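Swanepoel Oral History Project
Progress report, second half of the year

Dear Nomvula,

You asked for something short this time and I promised I'd try, so forgive me if it runs over. A lot has happened since the last one and most of it is good!

The big news first. We now have 109 finished interviews with people who lived or worked in Swanepoel before the cannery closed. The grant agreement says 154 by the end of the project, so we're behind where I hoped to be but well ahead of where we were in the spring, when I was writing you those slightly panicked emails. The slow patch was mostly scheduling. A lot of the people we want to talk to are in their eighties, and they have doctors and grandchildren and church, and an interview gets moved three times before it happens. Bongani Gumede has taken over all the phone calls and he's far more patient than I am (he'll happily talk about tomatoes for half an hour before he gets to the point, and then they say yes).

Transcribing is the part that worries me. A one-hour tape takes most of a working day to type up properly, more when two sisters are talking over each other, and we've had quite a few sisters. Right now 20 interviews are still waiting for a first draft. Jacobus Steyn types the ones in Afrikaans and he's asked for a second pair of headphones and a foot pedal, both of which came out of the small equipment line. I know we'd penciled that line in for a scanner. We can borrow a scanner from the library, so I moved the money, and I'd like your OK on that after the fact, please.

On the stories themselves: I wish you could sit in on one. Going in, I thought we'd get mostly cannery talk, with the whistle, the smell, the year of the flood. We do get that. But people keep wandering off to the dances at the old Dulero hall, and I've stopped steering them back. We have the same New Year's dance told by four different people, and they don't agree on the band, the fight, or who drove home with whom. Pieter Matlala wants to cut those four together into one listening piece for the website. He played me a rough version in the car and I missed my turn.

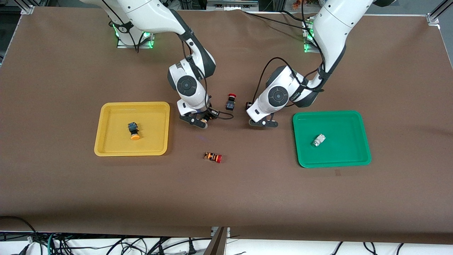 Will people be able to hear the full interviews, or only clips? Both, with the clips on the website and the full recordings at the library's listening desk, where anyone can ask for them at the counter.

A few families have asked us to hold back part of a recording. Usually it's a bit about money or a marriage, and once it was a recipe. We've said yes every time. The consent form we started with only had one box, all or nothing, and it was making people nervous, so I rewrote it over the summer with a space to name the minutes they'd like closed and for how long. It's two pages instead of one, but hardly anyone has balked. I went back to the early families with the new form as well, and three of them opened up sections they'd kept shut the first time. The recipe is still under lock and key.

Photographs have turned into their own small project. People bring them along in biscuit tins and envelopes, and we scan them while the interview is going on and hand them straight back. We don't keep any originals. The naming is slow, and I've learned to write down the names right there, left to right, while the person is still pointing. We lost a few early on by thinking we'd remember. Arnaldo Guerreiro is working through the backlog with his mother, who grew up on Wornari Street and seems to know every face on it.

We had our first open evening in October. I'd set out chairs for a modest crowd and we ran out before the first clip had finished, so people stood along the wall and some listened from the hallway. We played six clips and then just let everybody talk, and that was the best part. Nine people signed up to be interviewed on the way out – two of them had turned Bongani down on the phone! The coffee ran out too. Next time I'll start at six, as a few of the older folks didn't like driving home in the dark.

Money. We're under on travel, because most people live closer than I'd budgeted for, and over on printing, because I underestimated the flyers. I ordered 1,000 and we've gone through nearly all of them, mostly by way of the pharmacy and the two bus stops. The full spreadsheet comes with this report. The one odd line is the repair to the second recorder, which went in the river with me holding it. The recorder is fine now. I was fine then.

What didn't go well: the school visits. I'd planned for students to do some of the interviewing, and we tried it with one class from Pronent High. The kids were lovely but the class period is far too short. By the time everyone had settled down and the first person had got past where she was born, the bell went. I'd like to try again as an after-school group in the new year, with fewer students and more time. If you think the funders would rather see that money go to transcription, tell me, I won't be hurt.

Between now and the next report I want to get the backlog typed, finish Pieter's dance hall piece, and record the last two people we know of who worked the cannery's night shift. Both have agreed. One of them wants to do it in her own kitchen, the other on his boat, and I'm leaving the good recorder at home for that one.

I'm around most mornings if you'd like to talk any of this over, and the form and the spreadsheet are both attached. Let me know about the headphones!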